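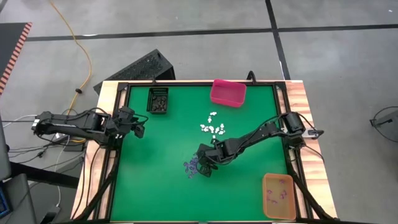
Eintrag Oktober 2021, Zelle Morlow, Sortieraufgabe mit zwei Armen

Heute hat uns der rechte Arm wieder stehen gelassen, und weil ich beim letzten Mal im Mai zu faul war, alles ordentlich aufzuschreiben, hole ich das jetzt gründlich nach, auch für die Kolleginnen und Kollegen, die nächste Woche an der Zelle weitermachen. Der Fehler ist derselbe wie damals: Der Arm fährt sauber an, senkt den Greifer, und irgendwann beim Schließen meldet die Steuerung Fehler 23 (Verbindung zum Handgelenk verloren) und friert die Achsen ein. Das Ganze passiert bevorzugt bei den flachen Griffen, also etwa dann, wenn er sich wie bei den lila Teilen auf der grünen Matte weit nach unten und zur Mitte hin strecken muss. Bei den hohen Griffen über den Behältern hatte ich den Ausfall bisher kein einziges Mal, und das hat mich, ehrlich gesagt erst nach dem zweiten Kaffee, auf das Kabel gebracht.

Kanini Kinyua war so lieb, sich den halben Vormittag mit mir durch das Protokoll zu wühlen. Wir haben 804 Griffe aus dem Lauf herausgezogen, davon 29 mit Abbruch. Zuerst hatten wir ja den Greifermotor im Verdacht, weil der Strom beim Schließen kurz hochgeht, aber die Kurven vom linken Arm sehen genauso aus, und der läuft brav durch. Dann dachten wir an die Software. Kanini hat den alten Stand von Udutwood wieder aufgespielt, und der Fehler kam nach kurzer Zeit freundlich grüßend zurück. Den neuen Stand haben wir danach wieder drauf gemacht, bitte so lassen!

Danach habe ich den Arm stromlos gemacht, von Hand in die tiefe Stellung gelegt und am Durchgangsprüfer gehangen, während Kanini das Handgelenk ganz langsam gedreht hat. Kurz vor dem Anschlag war der Durchgang auf einer Ader weg, beim Zurückdrehen wieder da. Dreimal wiederholt, dreimal dasselbe. Die Zugentlastung sitzt meiner Meinung nach zu stramm, und das Kabel wird bei gestrecktem Arm jedes Mal über die Kante gezogen. Den Kabelsatz von Skistby mit der Nummer 3796 haben wir noch einmal im Schrank, der kommt morgen rein, diesmal mit einer etwas größeren Schlaufe.

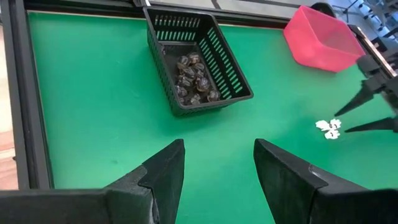
Darf man die Zelle bis dahin mit dem linken Arm allein weiterfahren?

Mit dem linken allein ist es in Ordnung, solange der rechte in Parkstellung steht, sein Stecker gezogen ist und der Zettel am Not-Halt hängen bleibt.

Eine Sache muss ich noch festhalten, auch wenn sie mir etwas peinlich ist. Nach dem vorletzten Abbruch habe ich den Fehler quittiert, während meine Hand noch über der Matte war, weil ich schnell ein Teil beiseiteschieben wollte. Der Arm hat die angefangene Bewegung sofort zu Ende gefahren. Passiert ist nichts, er war langsam eingestellt, aber ich habe mich ordentlich erschrocken. Nach dem Quittieren darf die Steuerung nicht von selbst weiterlaufen, da muss eine eigene Freigabe hin. Ich habe das an Mahmoud gemeldet und warte auf Antwort. Bis das geändert ist, gilt für uns alle: erst Hände raus, dann einmal laut ansagen, dann quittieren.

Noch offen:
Kabelsatz rechts tauschen, Schlaufe vorher mit Klettband probieren
Prüfgriffe tief und gestreckt, mit langsamer Geschwindigkeit anfangen
Linkes Handgelenk bei der Gelegenheit auch durchmessen
Das alte Kabel bitte nicht wegwerfen, ich möchte es noch aufschneiden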